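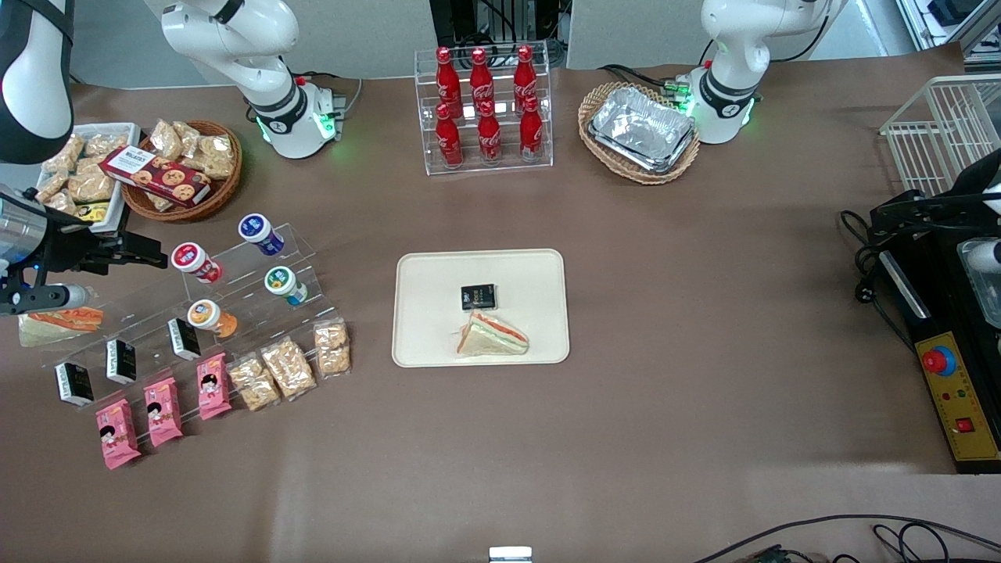

Rongrong Zheng wrote in the margin of my last entry (I do leave this notebook lying on kitchen tables, so it's my own fault) that I was wrong about slow trains, that seven hours in a seat is still seven hours in a seat, and that if I wanted to look at hills I could have taken the bus to Hernora and been looking at them by lunch.

Well. I have now taken the slow train, all the way up, and I am going to defend it at length, as I have a whole evening in front of me and a pen that works.

We left on Friday morning at an hour I would rather not write down. Jinfeng Li met me under the station clock with two bags, one of them clearly heavier than the other, and gave me the heavy one to hold while he looked for the tickets. They were in his coat. They are always in his coat. We have been taking trips together for a long time now and I could draw you a map of his pockets, but he still pats every one of them in the same order, starting with the trousers, and I still stand there holding a bag and watching the board.

The train was already in, short and green and a little bit grubby along the bottom, with the heating on so high that the windows had fogged. We had seats on the valley side, which I'd asked for specially. A woman across the aisle had the mountain side and offered to trade halfway, so that each of us could see both, and I thought that was one of the nicest things a stranger had said to me all winter. Her name was Qianru Yuan. She was going up to see her sister and had brought a potted lemon tree, which had the window seat, and which she steadied with one hand through every curve without once breaking off what she was saying.

What I wanted to tell Rongrong, and will tell her when she next picks this up, is that a slow train gives you back the part of the day that usually goes missing. On the bus you are in one place and then you are in another. On the train you see people's laundry, and the backs of their houses, and the tire swings and the cold frames and the dog on top of its kennel. Somewhere past the second river there was a man painting a fence blue, and the train sat outside his garden for so long, waiting for the down train to clear, that I got to see him finish a whole panel and step back and have a look at it. He saw us looking. He held out the brush as if to say, go on then, do the next one.

I had meant to read. I brought the fat novel that Bit-na Gil lent me last fall and has been very patient about, and I did get through a chapter before Jarell, but I kept having to go back to the top of the page. Somebody's uncle has either died or gone to sea. I will have to start it over.

Lunch was late, the way it always is when you have been thinking about it since breakfast. I have opinions about food on trains and most of them come from my mother, who wouldn't allow anything with a smell or anything with a crumb, and who consequently raised three children on peeled eggs (which have a smell) and crackers (which have crumbs). I go for sandwiches cut in triangles, something cold to drink, and one thing that is a treat. Jinfeng is a believer in hot food and thinks a journey without it doesn't count. He bought noodles at the junction through the open door while the whistle was going, and I had my heart in my mouth the whole time, and he strolled back down the aisle with his cup held out in front of him like a man bringing in a birthday cake.
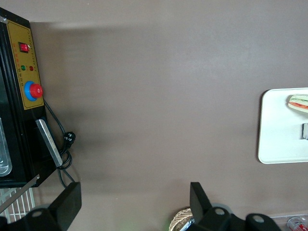

Jarell to Deng

This is the stretch everybody talks about and they are right to. After Jarell the line gives up on being sensible. It goes into the side of the gorge and comes out above itself, so that you look down and see the track you were on a little while ago, very thin, with the river next to it. Qianru Yuan and I made our trade at the second tunnel as agreed. The lemon tree stayed put, so I had the mountain side with a branch in my ear, and I can report that it had two tiny lemons on it and that the leaves smell lovely when you lean on them by accident.

There was still snow up in the gullies, gray at the edges. Lower down the plum trees had started, only just, one here and one there, the way they do before the rest make up their minds. I tried to get it down in the notebook and wrote "plum" and "gray" and "waterfall, L." and then gave up and just looked. I used to feel bad about that. I used to come home from trips with 80 pages of notes and no real memory of the place, and these days I come home with a few words and a stiff neck from turning to the window, and I think I'm better off.

Jinfeng slept. He can sleep through anything that isn't a bedroom. He woke up for the viaduct, said "Oh, that's good," and went off again with his mouth open, and I had a long talk with Qianru about sisters. Hers is the elder and has never once come down the mountain to visit. It is always Qianru who goes up. I asked if she minded and she thought about it for most of a tunnel. When we came out the other end she told me that she used to, and then one spring her sister had the flu and told her not to come, and she'd found herself on the platform anyway, with no bag, watching the train go out. So she supposes it is the train she would miss, a bit. The sister too, she added. But the train as well.

At Deng we had a wait, and they let us get down and stretch. Deng station is a proper little place with a stove in the waiting room and a bench all the way around it, and a framed timetable from before I was born with times that are hardly any different. The stationmaster, Baoshan Ren, keeps a row of tomato seedlings on the sill of the ticket window, and if you want a ticket you have to talk to him between the leaves. I asked him what variety. That was a mistake, or it would have been if I'd been in a hurry. He starts them early, in February, against all advice, and turns the pots every morning when the first train goes through and again when the last one does. He wanted to know what I grow. I told him beans, mostly, and some chard that I don't like and can't seem to stop growing, and he nodded as if he had heard this before from other people.

He gave me one. A seedling, I mean, in a yogurt pot, with its name written on a popsicle stick. I said I couldn't possibly, I was going further up and it would freeze, and he said to pick it up on the way back then, and wrote my name on the stick under the tomato's. So I have a thing waiting for me at Deng, and I must say it has made me unreasonably happy.

Back on board it had gotten cold. The heating that had been such a nuisance in the morning now couldn't keep up, and people started putting on the coats they'd been sitting on. A little boy came down the car asking each passenger in turn how old they were. I told him the truth. He looked sorry for me, and went on to Jinfeng, who said he was nine.

I finished off what was left in the bag somewhere in there and don't remember doing it. I remember the light, though, which turned a kind of yellow on the upper slopes while we were already in shadow down in the cut, and the whole car went quiet and a bit sleepy, the boy included. Qianru got off two stops before the end. I carried the lemon tree to the door for her. Her sister was on the platform in a big brown coat, and she took the tree from me and not her sister's bag, and they were already arguing about something before the doors closed, and both of them were waving.

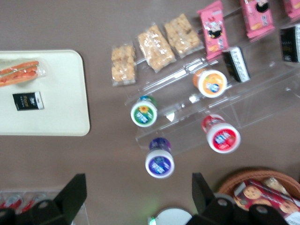 Kesetti, March. Evening, at the table by the stove.

We are here, and I have my boots off. The sign on the platform says 2822 meters and I felt every one of them on the steps up to the guesthouse, which are not many but are steep and were put in by someone with longer legs than mine. The landlady brought tea without being asked. Jinfeng, who slept all day, went straight up and slept again.

It is so quiet that I keep noticing my own sleeves on the paper. There's a stream somewhere under the window, and now and then a goat, or something that I'm going to call a goat. The room has a very good quilt and a very bad lamp, so I've come down to write this by the kitchen light, and I've been given a bowl of walnuts to keep me company and a cracker that pinches. I have one blister and one blackened fingernail and neither of them came from walking.

Tomorrow we want to go up to the upper meadow if the path is open. The landlady thinks it will be, her son thinks it won't, and they have been calling their views to each other through the wall in a friendly way since supper. If it isn't open I'll be perfectly glad to sit on the bench outside with Bit-na's novel and find out about the uncle. I also need to write a postcard to Rongrong. I bought one at Deng with the viaduct on it, a bit faded from the rack, and I've gotten as far as her address.

Things to remember: ask for the mountain side first going down, as the morning sun will be on it. Buy stamps. Take something for Baoshan Ren – I thought of the chard seed, I have half a packet at the bottom of my bag from goodness knows when, but it seems a poor sort of thank-you, so perhaps some of these walnuts if the landlady will sell me a bag. And find something to wrap the tomato in for the ride home. My gray scarf would do, if Jinfeng hasn't taken it up for a pillow.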